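Chapitre 7
Apprendre en simulation, vérifier ensuite

Avant de lire : revoir le chapitre 6, surtout la partie sur les repères. Sans ça, la suite sera pénible.

Question de départ, toute bête. Combien d'essais faut-il pour qu'un bras apprenne à descendre sa pince au bon endroit ? Sur machine réelle, trop. Usure, remises en place à la main, nuits perdues. D'où le simulateur.

La méthode Hoxha, qu'on suivra tout au long du chapitre, tient en peu de choses. Une tâche courte. Un montage fixé sur une table. Et à chaque épisode on change le décor : teinte des murs, texture du sol, direction de la lumière, position du point de vue. La géométrie de la tâche, elle, ne bouge pas. La politique doit donc apprendre à ignorer le reste (en principe).

Felicidad Ignacio a repris le protocole dans l'environnement Skatard : 4000 épisodes d'entraînement, 25 décors jamais vus pour le test. Sur ces 4000, 1764 ont été rejetés au tri, presque tous pour interpénétration entre les doigts et les blocs du montage. C'est beaucoup. On y reviendra en 7.3, le moteur de contact y est pour quelque chose mais pas tout seul.
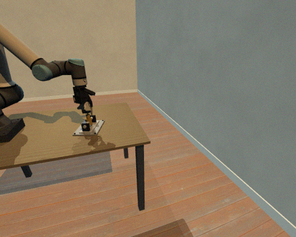 Reste le problème des ombres. Une politique entraînée sous un éclairage unique s'accroche à l'ombre du bras comme à un repère ; on déplace la lampe, elle rate. Ignacio le montre bien : même tâche, même pince, ombre tournée, et l'erreur latérale grimpe. Faire varier la lumière dès le début corrige une bonne part du défaut. Pas la totalité, les reflets sur les pièces claires restent mal rendu.

Vocabulaire à connaître pour la section 7.1 : épisode, politique, randomisation de domaine, écart simulation-réel.

7.1 Définir la tâche

On commence par écrire la condition de réussite. Avant le code, avant les décors. Une distance, une orientation, une durée de maintien.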